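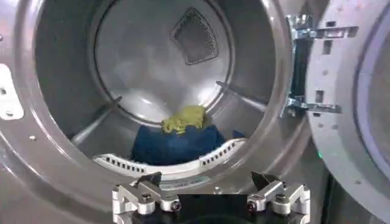 Does a heat pump dryer need a different lint routine from a vented one? It needs a stricter one, with the door filter cleaned after every load and the lower filter washed on a schedule you will have to set yourself.

The Skumby Urik 7 is a 7 kg heat pump dryer sold as a straight replacement for a condenser machine. It needs a standard 13 amp socket, and a drain hose is supplied for those who would prefer to skip the water tank. I bought one with my own money from Kemeys, paid £581 including delivery, and have run it through a full winter and spring in an unheated utility room. The older condenser model it replaced serves as the point of comparison.

Installation

The machine arrived with the compressor bracket still fitted, as it should. Leave it standing upright overnight before switching on. The feet adjust with a spanner, which is not supplied, and the rear two are hard to reach once the machine is in place, so set those first. The drain hose connection is at the back, low on the left, and the clip is stiff. I used a jubilee clip of my own and have had no drips.

If you intend to stack it, the kit is sold separately and fits only washing machines of the same depth. Wendy Inskip at Ollbridge Laundry Spares confirmed this when I rang, and advised against the universal kits with a strap. I left mine on the floor.

Drying

A full cotton load spun at 1400 rpm dries to cupboard level in a little under three hours. The display is optimistic at the start and corrects itself halfway through, so the first figure should be ignored. Synthetics are much better predicted. In December, with the room close to freezing in the mornings, cycles ran noticeably longer and the machine once stopped with an error code that the manual attributes to low ambient temperature. It cleared after a restart with the internal door open. Anyone planning to put this in a garage should read the temperature limits in the manual first.

Evenness is good for mixed loads and mediocre for bedding. A double duvet cover will wrap itself round the pillowcases and leave a damp core, and the sensor then reads the dry outer layer and ends the cycle early. Buttoning the cover shut helps. Stopping the machine once to pull the load apart helps more. The bedding programme reverses the drum more often than the cotton one, but I could not find any benefit from it beyond a longer run time.

The moisture sensor is a pair of metal strips. If loads start finishing damp, wipe the strips with a cloth and a little white vinegar before calling anyone out. Fabric softener leaves a film on them, and so do dryer sheets.

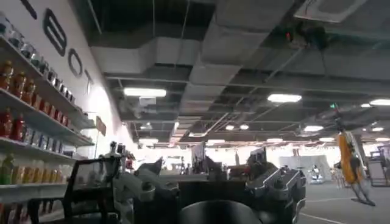 The lower filter is the weak point of the design. It sits behind a plinth flap and consists of a coarse foam pad in a plastic carrier. The manual suggests rinsing it when the indicator lights, but by then airflow has already dropped and cycle times have crept up. I rinse mine every second week, squeeze it out in a towel and leave it to dry fully before refitting. A spare pad is worth having for this, as the machine should not be run without one. The carrier has two latches, both thin, and I would not expect them to survive rough handling.

Behind the foam is the evaporator. Fluff does get past, and the fins bend if you look at them sharply. A soft brush attachment on a vacuum cleaner, moved up and down in line with the fins, is the right tool. Iestyn Harries, who services these for a living and looked mine over in spring, uses a paintbrush and takes his time.

Noise

It is quieter than the old condenser but the sound is different – a steady compressor hum with a pump that cuts in for a few seconds at intervals. The pump is the louder of the two. With the door shut it cannot be heard from the kitchen.

Running cost

A plug-in meter showed 2 kWh for a full cotton load, rather less than half what the old machine used for the same washing. The saving depends entirely on how often you dry.

Controls and faults

The dial is positive and the buttons are not. Start needs a long press, and the beep at the end can be turned off by a combination given only in the printed manual. The delay timer works in whole hours. The drum light went out after two months and was replaced under warranty without argument – the engineer had one in the van.

Verdict: 7 out of 10. I would buy it again at this price for a heated room, and I would look for a machine with a better lower filter if the price were much higher.

Reviewed 18/07/2018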